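Print
E-mail this thread
Search posts Go

Cletus Ambrose
12/2/24

Thread on corrugated board and humidity, mostly for people who store the stuff in back rooms and wonder why it goes soft.

Paper fiber takes up water from the air until it balances with the room. The number to watch is relative humidity. Temperature matters less than most people think.

At 40 percent RH, board is stiff and behaves the way the spec sheet says. At 90 percent it has lost much of its stacking strength – same board, same flute, same glue.

Starch adhesive softens as well. Glue lines usually let go at the edges first, where the flutes are open to the air.
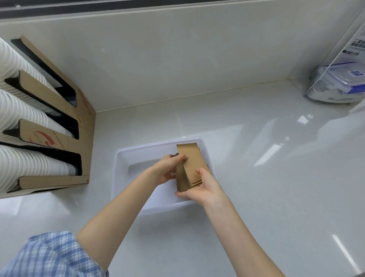 Kraft cup sleeves, held flat. Corrugated edges at the side of the stack.

Small goods have the same problem as shipping cases. Fewer people check them. A damp sleeve still fits the cup but insulates worse once the flutes crush.

We kept 4,000 flat blanks at the Platness store from April on. Half stayed in closed poly liners, half sat on open shelving against the outside wall. Tatu Nyanda logged RH twice a day.

Open shelving: visible warp on the outer bundles, none in the middle ones. Lined cartons: no warp. Edge crush results to follow when Hamisi Urio sends me the sheet.

Warp comes from one liner taking up water faster than the other. Flipping the bundle does not fix it. Leaving it in a dry room for 144 hours fixed most of ours – the creased ones stayed creased.

Storage notes: off the floor, off outside walls, liners closed between picks. Put the meter at shelf height. Ours was by the door for a month and read low.

Dirceu Medeiros asked about recycled versus virgin liner. Recycled lost more in our set, but the two came from different mills, so I would not lean on it.

Sign up for the weekly digest. Enter your e-mail address
We use cookies to improve your experience. Accept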